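Hi Valentin,

Here's where the Tikiretti community kitchen stands as of 2025-07-21. It's been a good couple of months, mostly, with one headache that I'll get to.

The evening cooking classes are full. We've had 177 people through since May, and 14 of them have signed up for the longer course in the fall, which is more than I dared put in the application! Évan Aubert has taken over the beginners' group and they adore him (he lets them argue about salt for as long as they like). Phong Âu is still doing the Saturday soup lunches, and those pay for themselves now.

The headache is the extractor fan. Rurkance quoted us for a repair in the spring, then came back and said the motor has to be replaced — so we've lost almost two weeks of frying, and Phong had to redo his whole menu. The new motor is ordered. I've moved money over from the printing line to cover it, and the revised budget is attached for you to sign off.

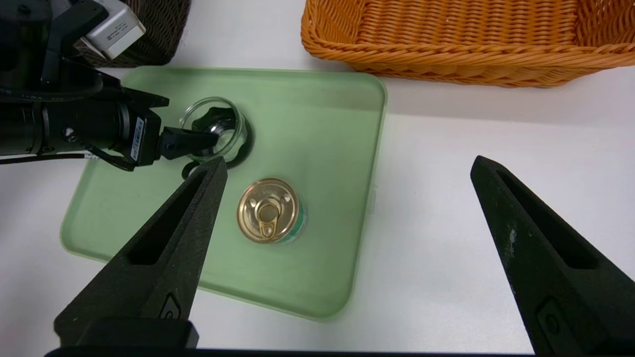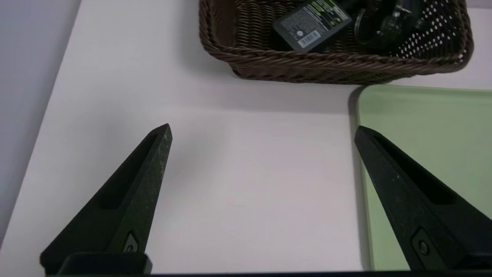 White tabletops, July. The first has the pale green tray with the glass dish and the metal can on it.

On the recipe booklet, we're behind. Balthasar Mösli has edited the bread and bean chapters, but two others are still sitting in my inbox in a terrible state, and that's on me. I'd like to push the print date back a month if you can live with that.

Could you let me know about the booklet and the budget change before the next payment goes out? I'm in the office every morning.

Thanks as always,
Rupert Plattner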